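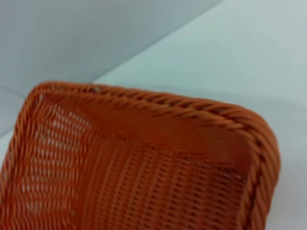

La corbeille orange. Bord torsadé, fond à claire-voie, aucune pitié.

Cletus Baptiste
16 avril 2020
On me demande souvent quand les robots rangeront nos maisons. Je réponds en général par une question : rangeront quoi ? Parce que si c'est une corbeille tressée, prévoyez de la lecture.

Cletus Baptiste
Une caisse lisse, ça va. Quatre parois, un fond, la machine comprend où elle est. Un tressage, c'est du plein, du vide, du plein, du vide. Pour un capteur de profondeur, le fond existe par endroits.

Cletus Baptiste
Chez Wollholm on avait un bras, l'Inska, vendu pour « l'assistance domestique légère ». Légère, je confirme. En février il a passé une matinée à mettre des chaussettes dans une corbeille. Il en a mis 2.

Cletus Baptiste
Les autres étaient à côté, très bien alignées d'ailleurs. Mon fils de sept ans fait l'inverse : tout dedans, rien d'aligné. À eux deux ils feraient un adulte passable.

Cletus Baptiste
Pour ceux qui demandent en privé : oui, la couleur aide. De l'orange sur du blanc, n'importe quelle caméra trouve la corbeille. Trouver par où l'attraper, c'est un autre métier.

Cletus Baptiste
Le bord, par exemple. Vous et moi, on voit une grosse torsade et on pince dessus sans y penser. L'Inska y voyait une série de petites collines et hésitait entre elles, comme ma belle-mère devant un menu.

Cletus Baptiste
J'ai lu la brochure du Clusetti, le concurrent. Jusqu'à 218 objets rangés par heure, écrit en gras. En maigre, plus bas : « objets rigides, bac fourni ». Le bac fourni est gris et parfaitement lisse. Les malins.

Cletus Baptiste
@ceux qui me parlent de l'atelier : pareil. Trier des pièces dans des bacs tous identiques, ça marche depuis longtemps. Le jour où quelqu'un rapporte un panier de chez lui, la ligne s'arrête et on appelle Issa.

Cletus Baptiste
(Issa n'est pas un logiciel. Issa a 46 ans et deux mains.)

Cletus Baptiste
Donc non, je ne vends pas mon panier à linge. Je le remplis moi-même, et mal. La suite quand l'Inska aura trouvé la troisième chaussette.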